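A Tuesday Among Old Computers: Notes From the Sodutby Open Day

Posted February 2026

Sodutby runs its open day once a year, in the old dairy building behind the rail yard. I had missed the January sign-up email, but a friend forwarded it and there were still places. I repair and resell office computers for a living, and I wanted to see how a larger outfit handles the same work. Entry is free. You give your name at the door, get a paper badge, and join whichever group is leaving next.

Parking is the first thing to know. The lot in front is for staff, so visitors use the gravel strip on the far side of the tracks and walk back over the footbridge. I got there 20 minutes before the first tour and needed all of it.

Our guide was Lorcan Foley, who has worked in receiving for nine years. He started us at the loading dock, where used machines come in from schools, insurance offices and county departments. Each pallet gets a sheet with the sender's name and a weight. The machines are not counted until later, when they are unwrapped at the sorting tables. Foley said that people often guess wrong about how many computers they are giving away, so the weight is what they go by at first.

From there we went to sorting. Anything with a cracked board or a leaking capacitor goes straight to scrap. Laptops go left, desktops go right, and monitors have their own room, which we were not shown. The staff use an inventory program called Lurkix. Every unit gets a label, and the label stays on it until it is sold or stripped. I asked whether I could buy a license for a shop my size. Foley said I could, but that a spreadsheet would do me fine until I was handling more than 30 machines a week.

The part I had come for was the processor section. Used processors are worth keeping, but they are easy to damage. Pins bend, old thermal paste gets everywhere, and a chip dropped in a drawer with others is as good as thrown away. Sodutby cleans each one with alcohol and a lint-free cloth, checks it under a magnifier, and keeps it apart from the rest. I have been using egg cartons lined with foam, and I plan to stop.

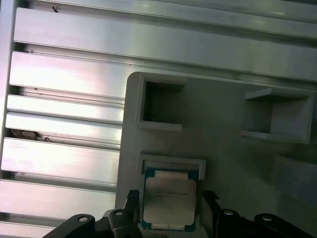 Processor in a pocketed plate, Sodutby open day.

We spent a good half hour on grading. Grade A parts are sold with a 101-day warranty, an odd number that goes back to a typing mistake in the first price list. Customers had already seen it, so it stayed. Grade B parts get 30 days. Grade C parts are sold by the box to hobbyists and come with no warranty at all. Prices are set once a month, and there is a printed copy at the front counter.

Memory is tested overnight. Hard drives are wiped or, if the sender asks for it, shredded. The shredder is in a shed across the yard and we heard it before we saw it. Ear protection is handed out at the door. A man in our group had brought a drive from home and was allowed to drop it in himself. He seemed pleased.

Desktops take more labor than I expected. Dust is the main problem, and machines from workshops and bakeries are the worst. Flour packs into a heatsink and has to be brushed out by hand before any air is used on it.

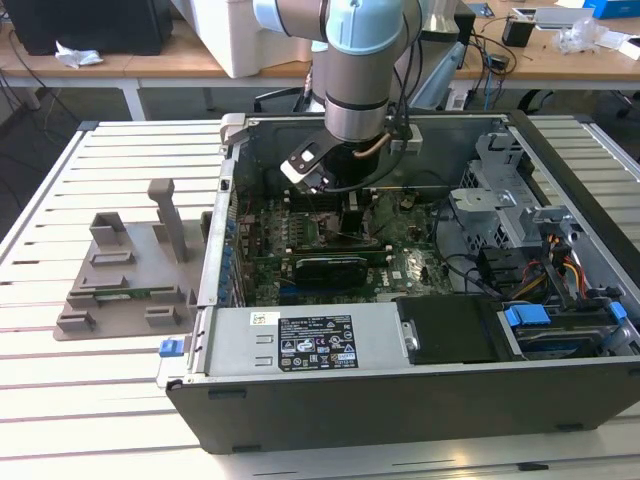
Graphics cards are the one item where Sodutby will not take a sender's word about condition. Every card is put under load for two hours, and the fan noise is noted along with the temperature. Cards that pass go out under the Stileo name, which is the label the company uses for its refurbished parts. I have bought a few of those over the years without knowing where they came from.

Lunch was in the canteen, catered by Ó Dubhghaill, the bakery on the corner. There was soup, brown bread and a ham sandwich. The coffee was weak. I sat with two teachers who were pricing a set of desktops for a middle school library. They had been quoted a fair figure, in my view, though I told them to ask for keyboards to be included.

The afternoon was a talk on state recycling rules, with slides. The handout covers the same material, so you could skip the talk and beat the traffic.

There is a surplus counter by the exit. It takes cards and cash. I bought a box of Grade C network cards and 2 power supplies, both tested that week according to their labels. If you go next year, wear closed shoes, since they do turn people away in sandals, and bring a bag. They had run out of boxes by three o'clock.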